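Night trains are coming back and I can't stop reading about them

plukwood_pete
Posted Wednesday, 9:14 pm
So the transportation bill made it out of the state senate, and tucked in the back is money to study an overnight train up the valley. A study, I know, I know. But it's the first time in my adult life anybody up there has put dollars next to the word "sleeper"! The line would run 180 miles with a stop in Plukwood, and you'd wake up downtown instead of in an airport security line.

Zsofia_Simon
Love it. I rode one overseas last July and slept like a rock (okay, a rock that woke up at two border stops). The fare was less than a hotel room would have been.

grumpy_olteck
Hate to rain on this, but who pays after the study? The bill covers six months of consultants and then stops. Our bus from Olteck got cut to four trips a day and I'd take that back before any bunk beds on rails.

plukwood_pete
Fair, and I want your bus back too. But the two come out of different pots. The bus is county money, the study is state. Senators Panagiotou and Söderlund can't agree on lunch and they both voted for it, which has to count for something.

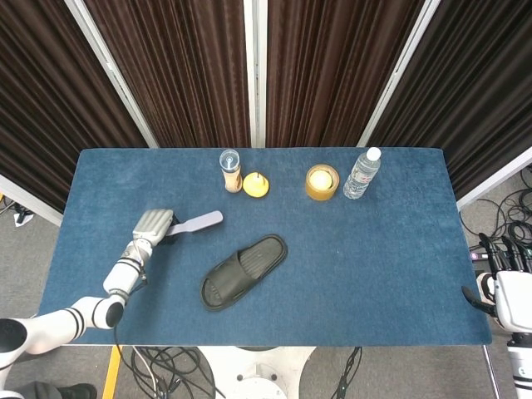
The other thing I like is the airline piece. Any carrier flying that route would have to publish its emissions per seat, so for once you could compare the plane and the train side by side before you buy.

LChuensuk
That part got watered down, Pete. Read section six again. It only applies to planes with more than 79 seats, and most of what flies in here is smaller than that.

plukwood_pete
Ugh, you're right, I read the older draft. Still a start!

grumpy_olteck
A start that covers hardly any flights.

Zsofia_Simon
It covers the big morning one, and that's the one everybody at my office takes. Nearly 200 people came to the hearing in Kevix, by the way, and the line to speak went out the door. I've never seen that for a rail bill.

LChuensuk
Were any of them from the freight side? They own the track past Kevix and they'll want the overnight slots.

Zsofia_Simon
One guy. He said they'd "look at it."

plukwood_pete
I'll take it! The House takes it up next and written comments are open now. I'm sending mine tonight, and grumpy, I'm putting your bus in it.

grumpy_olteck
Fine. Mention the 6 am one.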